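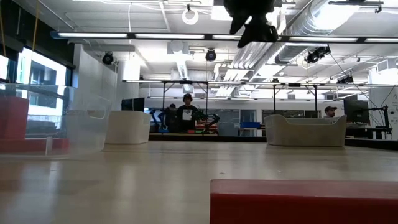
The Second White Bin

I got the call at lunch, which I was eating in the van with the seat all the way back, and the woman on the phone said, "It's doing the thing again," as if I'd been raised with the thing. I had never heard of the thing. I'd been with Krawczyk for five weeks and most of that time I had been handing people wrenches.

"What thing?" I said.

"It's putting them on the wall."

So I drove out to Cullville with half a sandwich on the dash, trying to picture a robot putting something on a wall.

What she meant was the wall of a bin. The lab had an arm picking red blocks out of one bin and dropping them in another, all day, over and over, and every so often it would let go early and the block would come down on the rim instead of inside. Sometimes it fell in. Sometimes it fell out and went across the table and onto the floor, and then somebody had to stop what they were doing and crawl. There was a block under a desk when I got there that two people had already given up on.

It was a big bright room with more cameras hanging off the ceiling than a casino, and everybody in it was busy and nice to me for about nine seconds. I don't mind that. I set my bag down, asked where the stop button was, and then asked again when the first person only pointed with his chin.

Now, the company I work for didn't build that cell. We just look after it. The gripper is a Mornero, two fingers, electric, and the little controller that runs it is a Zenora, and those two have never gotten along as far as I can tell. My boss had given me a binder. He loves a binder! The page for this site had one line on it in pencil: check fingers, check home, DO NOT let them move the bins.

I checked the fingers. I put the arm in its service pose, hit the stop, hung my lock on the disconnect, and stood there with my nose practically in the thing. The screws were snug. The pads had some shine on them, the way a shoe gets, so I swapped them out for the pair in my bag and felt very professional. I wiped the dust off the slide with a rag. I measured the gap with the fingers all the way open, and then again because I'd read the caliper upside down (don't ask), and it was fine. Then I took my lock off, reset everything, and sent it home.

Home is a funny word for it. It's just a spot in the air. The arm goes there when it doesn't have anywhere else to be, and every other place it knows is figured from that spot, so if home is off by a hair then the whole world is off by a hair. I jogged it down to the reference pin at the slowest speed there is, and it came down over the pin like a dentist, and it was dead on.

Well, shoot.

I ran the test program. You're supposed to run 100 picks and write down how many go wrong. I sat on an upside-down crate with the binder on my knees and made little tick marks. There's a rhythm to it once you settle in. Down, squeeze, up, over, down, open. I got to where I was breathing with it. And it did every single one right, all 100, block after block, and I sat there getting madder and madder, the way you do when the car quits making the noise the minute you pull into the garage.

"It knows you're here," said the woman who'd called me. She'd rolled her chair over to watch the last ten.

"Does it ever do it in the morning?"

She thought about it. "No. After lunch, mostly."

"How long after?"

She had a log, bless her. They kept a running count of the drops, and the total since the last service was 1,679, and she'd marked the bad ones with a star. There weren't many stars, but they came in bunches, and the bunches all started in the middle of the afternoon. I called my boss and read him the times.

"Heat," he said. I could hear him chewing. "Or the sun. Is there a window?"

There was a window. There was a whole lot of window, floor on up, with the daylight just pouring through it. I said so.

"Then it's the sun, it's blinding one of the cameras. Pull a shade down and come home."

I want to say I was smart about it, but what I did was ask where the shades were. The shade for that window had been broken since spring. So I taped up some flattened cardboard, which took me most of an hour and two chairs, and made that end of the room look like somebody was moving out. Then I started the test over and sat back down on my crate.

Pick number 22 landed on the rim. It teetered there — I swear it looked at me — and then it went over the side and bounced off my boot.

So it wasn't the sun.

I did something then that I'm still kind of proud of, considering I'd only had the job since July. I quit looking at the robot. I'd been staring at that gripper all day like it owed me money, and I turned around on my crate and watched the table.

It's a nice table. Smooth, beige, a bit shiny. The drop bin was one of those white plastic ones with a wide rim and a handle hole in the end. And every time a block landed in there with a good smack, the bin gave a little jump. You couldn't see it if you looked straight at it. I put a strip of masking tape down along the edge of the bin and drew a line across both with a marker, half on the plastic and half on the tape, and I watched the line.

After ten drops the line had a step in it. After thirty it was two lines.

The bin was walking! It was walking across the table a whisker at a time, away from the arm, and the arm didn't have any idea. It kept letting go at the exact same point in space it had been told about, same as it should, and by the middle of the afternoon the bin had strolled out from under it. In the mornings it was fine since the first person in always squared things up before they hit go. And at lunch, when I'd come in, somebody had shoved it back into place to be polite and make room for my bag.

I called my boss again.

"The bin walks," I said.

Nothing for a second. Then, "What does the binder say?"

"It says do not let them move the bins."

"Well, are they moving the bins?"

"No. The bins are moving the bins."

He made a noise I'm going to call a laugh. Then he told me how he'd fixed one like it once with rubber shelf liner, the cheap stuff, and that I should write it on the work order as a fixture so it would sound like something.

There's a dollar store in Cullville, between the feed place and a tax office. I bought a roll of shelf liner and a bag of pretzels. Back at the lab I stopped the arm again, locked it out again, cut the liner to the size of the bin's bottom, and laid it down. The bin sat on it like it had been glued. I cut another piece for the other bin while I had the scissors out. Then I got a flat aluminum strip from the van and screwed it to a scrap of plate to make a corner stop, and I clamped that to the table so there'd be something hard to push up against in the morning. The woman with the log asked if she could put a label on it. She had a label maker and had clearly been waiting for a reason.

I reset, homed it, checked the pin. Then I taught the drop point over again from scratch, with the bin against the stop, because by then I didn't trust anybody's numbers, mine included. I brought the arm over by hand control, lined it up on the middle of the bin, lowered it until I liked it, and saved it. I opened and closed the fingers a couple of times for no reason. It's a good sound, a Mornero closing. Kind of like a car door on a nicer car than you have.

Then the test. I lost my place somewhere in the forties when a guy wearing headphones asked me if I wanted coffee, so I let it go long to be safe and ended up stopping it at 107. None on the rim. The line on my new piece of tape was still one line.

I took the cardboard down, and some of the paint came with the tape, and I looked at that for a while and decided it was already like that.

The work order has a box that says Cause, and it's about as big as a postage stamp. I wrote BIN WALKED. Under Parts I put pads, one pair, and fixture, one, and then I sat in the van trying to figure out how you bill a company for shelf liner. The sandwich had been on the dash all afternoon. I ate the pretzels.

She called again in September, and I had my boots on before I'd even picked up. But she only wanted to know what brand the liner was. They wanted some for under the microwave.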